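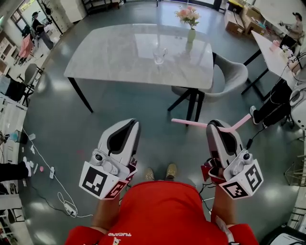
Jõgi opens furniture room in Wosthorpe with the Skodside dining tables

WOSTHORPE, May. The furniture company Jõgi is pleased to inform its customers and the press that its new room in Wosthorpe is now open. The room has 2520 square feet on one floor and is made for the parts of the home where people eat, drink coffee and do a little of everything else at the table. It is the second room of the company. The first one, in Ellatdale, stays open with the same hours as before.

The center of the Wosthorpe room is the Skodside series of tables. The dining table of the series is rectangular, has a light gray marble-look top and stands on thin black legs. A white table with black legs is shown near to it, for customers who prefer a brighter top. The tables are set with everyday things like a glass mug, a pink cup and flowers in a vase, so that it is easier to imagine them at home on a normal morning.

"For many years we have shown our tables with nothing on them, and customers told us that they could not understand the size," says the company in its statement for the opening. "A mug on the table helps more than a label with measurements. We still have the label with measurements, please ask for it."

Chairs that do not need to match

With the tables the company shows chairs in several colors. There is a gray upholstered chair with black metal legs, and there are also chairs in pink and in black. Customers of the Ellatdale room have been asking for a long time if they are allowed to buy single chairs and not a full set. The answer is yes, in both rooms, and the price of one chair is the same if you buy one or six.

Jõgi recommends to sit on a chair for at least ten minutes before deciding. Most people sit down, stand up after a few seconds and say that it is comfortable. After ten minutes the opinion can be different. The staff will not disturb you in this time. If you have a favorite cushion at home you are welcome to bring it.

The upholstered chairs can be ordered in further fabrics. The fabric samples may be taken home for two weeks against a small deposit, and we advise to look at them both in the day and in the evening with the lamps on. Gray especially changes very much from one lamp to another.

A room that is used

The room has a smooth gray floor, white shelving units along the wall and a work counter at the back. Families are welcome, and children may bring a toy or a ball with them. The tables on show are not protected with glass or with foil. You can put your bag on them, lean on them and write on them (with paper under, please). When a table in the room shows marks from use, it is sold at a lower price and the mark is described on the tag.

During the preparation of the room the company has asked customers of Ellatdale what they do at their dining table apart from eating. We received 1116 answers. The most frequent were homework, paying bills and wrapping presents. One family repairs bicycles on it, and we have answered them that this is outside of our guarantee. From these answers came two changes in the Skodside series: the corners of the top are a little softer than in the first version, and the feet can be adjusted by hand when the floor at home is not even.

Of the first version of the Skodside dining table 837 pieces were sold. Owners of the first version can get the new adjustable feet at no cost. It is enough to bring the receipt or a photo of the underside of the table, where the series name is printed. The softer corners can unfortunately not be added later.

Flowers, mugs and other small things

The vases, mugs and cups which customers see on the tables in the Wosthorpe room are in part for sale and in part belong to the room. The things for sale have a tag on the bottom. We ask for understanding that the flowers are not for sale. They are brought from a grower close to Ellatdale and what is in the vases depends on what the grower has.

Care of the tops

Together with the opening Jõgi publishes a new care sheet for light table tops. It is one page and replaces the booklet. In short: wipe the top with a soft cloth and lukewarm water, dry it after, and use a mat under hot pots. Coffee and red fruit should be wiped the same day. Do not use powder cleaners. Furniture polish is not necessary and makes the top look cloudy with time. The care sheet lies at the counter in both rooms and is sent by mail on request.

Delivery and assembly

Deliveries in Wosthorpe and Ellatdale are made by our own van. The dining table comes in one box for the top and one for the legs, and two persons are needed to carry the top. Assembly takes less than one hour with the key that is in the box. Who does not want to assemble can order this service at the same time with the delivery. Cardboard is taken back on the same trip if it is ready at the door, also cardboard from other purchases, in a reasonable amount.

Old tables and chairs can be given to the driver when they are clean and stable. The company repairs them if needed and passes them on to households in the region.

Visiting the room

The Wosthorpe room opens at 10 a.m. and closes at 6 p.m. In the last hour before closing there is usually more time for questions about room plans. If you want help with a plan, please bring the length and width of your room, the position of the door and window, and the direction in which the door opens. A drawing by hand is good enough.

About Jõgi

Jõgi makes and sells tables and chairs for homes. The company has rooms in Ellatdale and Wosthorpe. The Skodside series includes dining tables, side tables and, from the fall, a bench.

Press contact: Jõgi, press desk, Ellatdale. Printed care sheets and fabric samples for editorial use can be requested from the press desk.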